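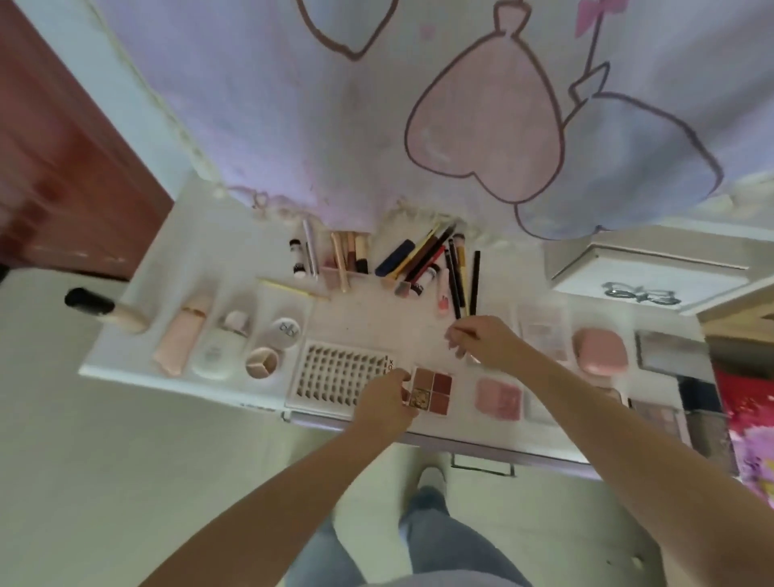
Working at a white vanity: small palette in the left hand, slim pencil in the right.

Section 4: Setting Up the Mirror Light and Your Table

Now comes the fun part! By this point the Tiren table light should be out of its box, with the stand, the clip, the power cord and the two spare pads laid out where you can reach them. If you skipped Section 3 (charging), go back and plug the light in first. A full charge takes 100 minutes, and the small lamp on the base turns from amber to green when it's done.

You don't need a big table for any of this. Mitsuko Noguchi, who wrote the first version of this guide, did all her testing on a shelf barely wider than her elbows, and her makeup always looked wonderful.

4.1 Choosing a spot

1. Pick the side of the room where you normally sit or stand to do your face. Habits are hard to move, so let the light come to you.

2. Check where the daylight falls in the morning. A window in front of you is lovely. A window behind you will fight with the light and leave your face gray.

3. Clear a space 25 centimeters deep at the back of the table for the stand. Bottles and brushes can come right back afterward.

4. Set the stand down with the flat side to the wall and press gently until all four feet touch.

Note: Colored walls and fabric hangings bounce their color onto your skin. It's a small effect, but if your blush looks different once you get outside, try turning the light a little away from the wall before you blame the blush.

Caution: Keep the base away from sinks, humidifiers and open cups of water. The head can be wiped down. The base can't.

4.2 Attaching the head

1. Hold the head by its rim. Try not to put your fingers on the front cover, which picks up prints very easily.

2. Line up the notch on the neck with the white dot on the stand.

3. Push down until you hear a click, then give it a quarter turn to the right.

4. Tug upward once. If the head lifts off, it wasn't seated, so start again from step 2.

Caution: Don't tighten the collar with pliers or a wrench. Hand tight is plenty. A cracked collar isn't covered by the warranty.

4.3 Setting brightness

The dial runs from 0 to 100. Most people turn it all the way up on the first night (we did too!) and then wonder why everything looks so harsh.

1. Start at 50 and sit the way you usually sit.

2. Look straight into the mirror. If you're squinting, come down by 5 and wait a few seconds for your eyes to settle.

3. For brows and liner, go up until you can see single hairs clearly.

4. For powder, blush and anything you blend, bring it back down. Soft light shows hard edges so much better.

5. Hold the dial in for three seconds to save the setting. The light blinks twice.

You can save two settings, and we really do suggest using both. One for detail work and one for blending covers nearly everything. A short press on the dial swaps between them.

4.4 Warm or cool?

The slider on the left of the base changes the color of the light. Neltley mode is the warm end and copies indoor lamps, so it's great before a dinner out. Sheehan mode is the cool end and comes close to an overcast noon. Leave it in the middle for everyday use.

Do try this once: finish one cheek in the warm setting and the other in the cool one, then step outside with a hand mirror. You'll learn more about your own colors in five minutes than from any chart.

Note: The slider is stiff when new. Reinhold Eichhorn at our repair desk says it loosens up after a week or two of normal use. Please don't oil it.

4.5 If something isn't right

The light flickers: Check that the cord is pushed fully into the base. If it still flickers, switch to the wall outlet and skip the power strip.

The head droops: Redo 4.2. If it droops again, add one of the spare pads inside the collar.

The saved setting is gone: Draining the battery all the way clears the memory. Charge it and save again.

The green lamp stays on all night: Perfectly normal while plugged in. Cover it with the clip if it bothers you.

For replacement pads and collars, ask for the Grerska parts kit. Cleaning is covered in Section 5.

Guide text revised 19 May 2023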